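Search this journal Search
Home Current issue Archive For authors About

4. Planning the equipment budget

4.1 What we thought we should be buying

When we first sat down to plan the household handling study, we did what I suspect most small groups do, and wrote a shopping list with the arm at the top and everything else squeezed in underneath. The arm was the exciting part, after all, and it was also the part for which a supplier would happily send us a quotation by return. Burkus and Wokar both did so, and both quotations were clear and fair. Neither had a line for the things that wear out, the things that get lost, or the ordinary objects a gripper has to practise on, and so for a good while our plan had no such lines either.

We put this right in May, rather late in the day, by going back through the purchase records of the Miloslow project, our earlier and smaller study, and sorting every receipt by what it had been spent on. The hand-held gripper tools came out as the most sensible money we had laid out. Their fingers could be replaced singly, a spare set took up no more room than a pencil case, and a new member of the group could be given one on the first morning. We have therefore budgeted for 5 tools in the present study, with 3 in daily use and the others kept back as spares, and we set aside 10 per cent of the whole sum for fingers, inserts and fixings.

The test objects deserve a paragraph of their own, modest as they are. We chose bathroom and kitchen goods that can be bought again in any high street, and we tried to include shapes and surfaces which ask different things of a gripper. Figure 4 gives an idea of the scale of the work: a clear plastic tray and a bar of soap in its green and white dish, on a plain white table, with the fingers of the tool open in front.

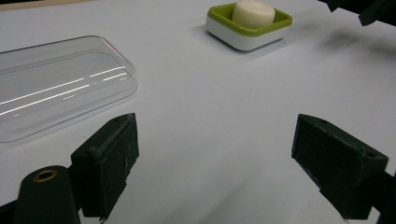

Figure 4. Tabletop task with household goods, seen from the hand-held tool.

Sakalauskas, reading an early draft of this section, felt that we were being too kind to the cheap end of the list, and remarked that small purchases are precisely the ones that slip past a budget, that 30 little orders cost more in postage and office time than one large one, and that we would do far better to buy the year's consumables in a single go. We took the point gladly, and the revised plan has one order for consumables at the start, with a small float for whatever we have failed to foresee.

4.2 When to commit to the arm

There remains the arm itself, which we still want very much! Our advice to groups in a similar position would be to hold that order until the object list and the table layout have settled, as reach and payload are much easier to specify once one knows what is to be picked up and from where. We have kept the two quotations on file and will ask for both to be renewed before the second stage, this time with spare parts and servicing shown separately.

Contact the editorial office | Copyright the authors | Back to top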